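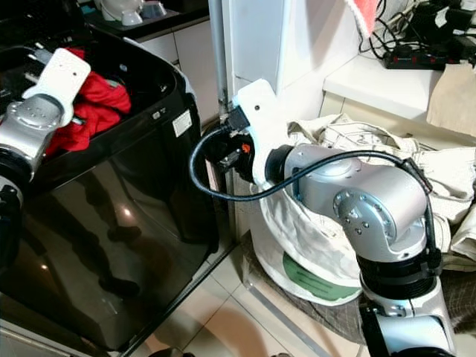

Lecture 5: Learning from demonstration with two arms

February
Robot Learning course notes, Statbridge teaching group

5.1 The task

The running case for this lecture is laundry handling on the Parri platform, a two-armed robot with a gripper on each arm. The task is to move garments between a cloth bag and the drum of a top-loading washing machine, in either direction. It is a useful case because most of the usual simplifying assumptions fail. Cloth has no fixed shape, so there is no pose to estimate in the ordinary sense. The drum opening limits the directions from which a gripper can approach, and once the gripper is below the rim the head camera sees little of the fingers. Glossy panels on the machine return reflections which a depth sensor may read as surfaces behind the panel.

5.2 Data collection

Demonstrations are recorded by teleoperation. The operator drives both arms at once and the robot stores, at each time step, the camera images, the joint positions and the gripper openings. The set used in this lecture (Zitier, first release) holds 3271 episodes. Of these, 350 are kept back for testing and take no part in training or in the choice of settings.

An episode is kept if it ends with the garment fully inside the target container. Episodes in which a garment is dropped and picked up again are also kept. Early versions of the set left them out, and the trained policy then had no response to a dropped garment - it carried on with an empty gripper to the end of the motion.

5.3 Policy

Let o(t) be the observation at time t and a(t) the target joint vector for both arms. A policy that predicts a(t) alone from o(t) tends to drift, since small errors lead to observations that are rare in the data. We instead predict a short block of actions

a(t), a(t+1), ..., a(t+k-1)

and carry out the first part of the block before predicting again. Large k gives smooth motion but a slow response to slipping cloth. Small k gives the reverse. Where blocks overlap, the predictions for the same time step are averaged, with more weight on the older ones.

Both arms share one policy. Training a separate policy for each arm was tried under the name Broria and dropped. The two arms had no common notion of which was to act first, and near the rim they blocked one another.

5.4 The idle arm

In many episodes one arm reaches into the drum while the other is held clear. The held arm still matters for training. Its joint targets are almost constant, so a loss averaged over all joints is dominated by values that are trivial to predict, and a policy can score well while doing poorly at the grasp. There are 2 common remedies:

(a) Weight the loss on each joint by its recent speed in the demonstration.
(b) Add a binary label per arm, active or held, and train a small head to predict it.

Remedy (a) needs no labels but gives too little weight to the moment of closing the gripper, when the arm is nearly still. Remedy (b) handles this case provided the label is set by task phase and not by speed.

5.5 Evaluation

Report success per garment and per load separately. A load counts only if every garment in it is moved, so the load figure falls quickly as the number of garments rises. Validation loss is a poor guide to either figure and should not be used to rank policies.

Exercises

1. Assume each garment succeeds independently with probability p. Write the load success for n garments. State one reason why independence is doubtful for tangled cloth.
2. Show that averaging overlapping blocks adds a lag to the response after a slip. How does the lag depend on k?
3. Propose a rule for setting the active label in 5.4(b) from gripper opening and arm position alone.

Related notes
Lecture 4: Teleoperation and time alignment
Lecture 6: Grasping deformable objects
Reading list for lectures 4 to 6

Statbridge teaching group - Contact - Back to top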